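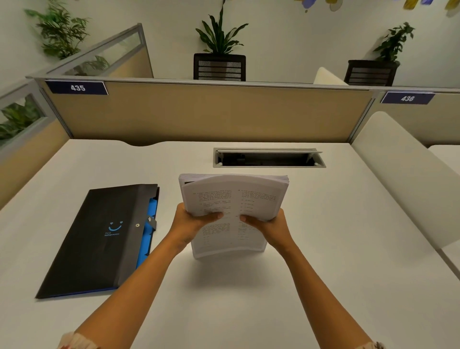
A thick bundle of printed questions, with the black folder beside it on the desk.

I finally tackled the paper mountain at the Tullura study room in July, and I'm still pleased with myself! We'd been promising a sort-out before the new term, and there were 208 sheets to get through – old practice questions, handouts, the lot. It took me 18 days of putting it off and one long afternoon.
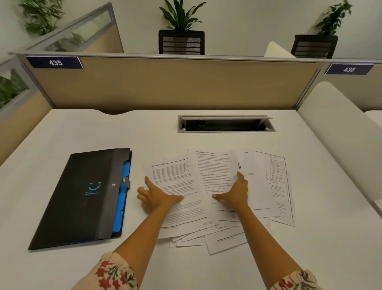 Sorting the loose sheets on the white desk.

The keepers are going into folders with blue tabs, one for each course. Flello readers who want the spare question papers can ask at the desk until the 24th.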